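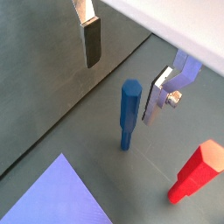

Shapes That Fit: Pegs, Blocks, and Holes

Pick up a pencil and look at the end of it. Many pencils have six flat sides. A shape with six sides is called a hexagon, and a long solid with a hexagon at each end is called a hexagonal prism. Honeycomb cells are hexagons too, and so are the nuts that go on bolts.

A peg is a small post. Some pegs are the same thickness all the way up. Others have two parts, a wide one and a narrow one. The place where the wide part changes to the narrow part is called a step, or a shoulder.

What a shoulder does

Think about a peg with its narrow end going down into a hole. If the hole is just big enough for the narrow part, the peg slides in until the shoulder touches the rim. Then it stops. The wide part is too big to follow.

You can see the same idea in a bathtub plug, or in the lid of a teapot. Part of it goes in and part of it stays out.

The wide part also gives you something to hold. A peg with flat sides is easier to grip than a smooth round one, and it is harder to twist by accident. If you lay a six-sided peg on its side, it will rest on one of its flats. A round peg will roll to the end of the table and you will have to go and get it.

Holes and sockets

A hole that holds the end of something is called a socket. A socket can be round, square, or six-sided.

The space between a peg and its hole is called the clearance. With a lot of clearance, the peg drops in easily but wobbles. With very little clearance, the peg stands firmly but you have to line it up carefully before it will go in. If there is no clearance at all, you have to push hard.

Here is a puzzle. Can a six-sided peg go into a round hole? Yes, if the hole is wide enough for the peg's corners. Measure from one corner to the opposite corner. That is the widest part of the hexagon, and the hole must be at least that wide.

Building on a platform

A platform is a flat block that other pieces stand on. A wide platform is steadier than a narrow one. On the purple platform in the next picture there are two green blocks with a tall brown post between them. A short brown block sits in front of the post, and it has a round hole in the top. 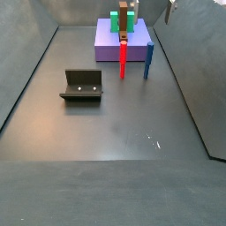 Try it yourself

You need modeling clay, a pencil with six flat sides, and a round marker.

1. Roll the clay into a ball and press it flat on the bottom so it doesn't roll.

2. Push the pencil straight down into the clay, blunt end first. Pull it out and look at the hole. How many sides does it have?

3. Put the pencil back in and try to turn it. The corners will catch on the clay.

4. Make a second hole with the marker. Turn the marker while it is in the hole. It should turn much more easily.

5. Try the pencil in the marker's hole. Does it stand up or lean over?

Words to know

Clearance: the space between a peg and its hole.
Hexagon: a flat shape with six sides.
Shoulder: the step where a wide part meets a narrow part.
Socket: a hole made to hold the end of something.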